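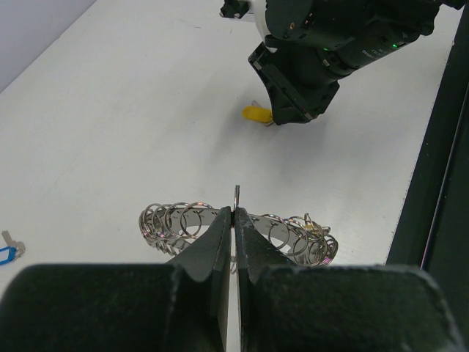

I had been meaning to get over to Wallner ever since Flurina Baumgartner told me at the December supper that they'd put robots in the key room, and I'm afraid I put it off all winter, what with the roads and my sister's move and one thing and another. For those who don't know the place, Wallner looks after keys for landlords, schools and storage yards all over the Istusov side of town. They cut them, tag them, ring them up in sets and keep the spares, and when a tenant leaves, the whole bunch comes back to be taken apart and started over. It's fiddly work, and my own thumbnails ached just thinking of it! The new bench is a plain white table with an arm at either side, and when I got up close one gripper had hold of a curved metal strip crammed with split rings, all silver apart from a little gold-colored one hiding toward the end. I'd expected something bigger and louder, I suppose, like the car plants on television.

Our group met in the front shop, where they gave us coffee and very good poppy seed cake, and Fabian Brunner took us through the back. He has been there 18 years and still does the counter on Saturdays. The key room itself is much as I remembered from when I worked across the street, with the same long wall of hooks numbered up to 999 (they stopped there so the tags would never need a fourth digit, and I do like a business that thinks that way). What has changed is the corner by the window, where three people used to sit all day with the ring pliers. Now there are two robot benches, bought from a firm called Gravier, and the program that runs them is called Trukinetti, which everybody in the building pronounces differently.

I asked straight out what happened to the three people, and I'll say Fabian didn't duck it. One retired, which she had been planning to do. One went to the counter and likes it. The third is Hina Sandhu, and she now looks after the benches, and she was kind enough to talk to me for a good long while even though she had a delivery waiting. She showed me her hands, and the split at the side of the thumb that she'd had every winter for years has closed up. That alone seemed to me worth the trip. She gets a bit more money too, though less than she asked for, and she's still asking.

She was just as frank about what she doesn't care for. With three at the table they talked all day long, about children and recipes and who was behind on what, and now she mostly has the radio. She also finds that watching is tiring in its own way. With pliers you know where your mind is, she told me, but at the bench you're waiting for something to go wrong, and when the rings tangle the arms will keep at it long after any sensible person would have put the thing down and shaken it out. She clears the tangles herself and writes each one in a notebook, and a man from Gravier comes on Thursdays to read it. I thought the notebook ought to count as part of her wages, and I told Fabian so.

The trickiest bunches are the ones with odd bits on them. I stood over one that was a tight little spring with split rings fanned out at both ends and yellow tags caught in among them, while a key with a blue tag lay off on the table by itself. I couldn't have told you where to start, and I used to do my own curtains. 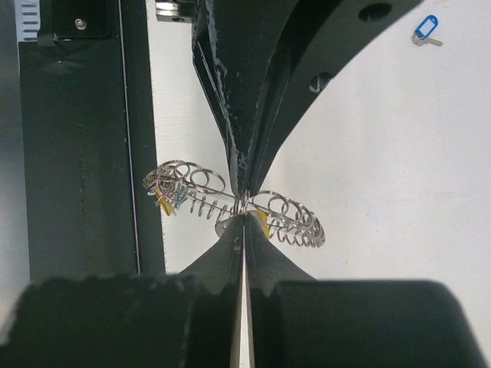
Marama McAlister, walking beside me, wasn't nearly as won over as I was, and she asked Fabian what becomes of the young ones who used to learn the trade at that table. You start on rings, she said, and by the time you're bored of rings you know every lock in town. He admitted they hadn't worked that out. For now the trainee spends her mornings with Hina and her afternoons on the cutting machines, and they'll look at it again in the summer. Marama said summer was a long way off for a person of nineteen, and I've been turning that over ever since.

We finished in the cutting room, which has no robots in it at all and smells exactly as it always did, and Laurier McIntyre made me a spare for my shed while we waited for coats. If you'd like to come on the next visit, leave your name with Flurina, and wear flat shoes for the back stairs.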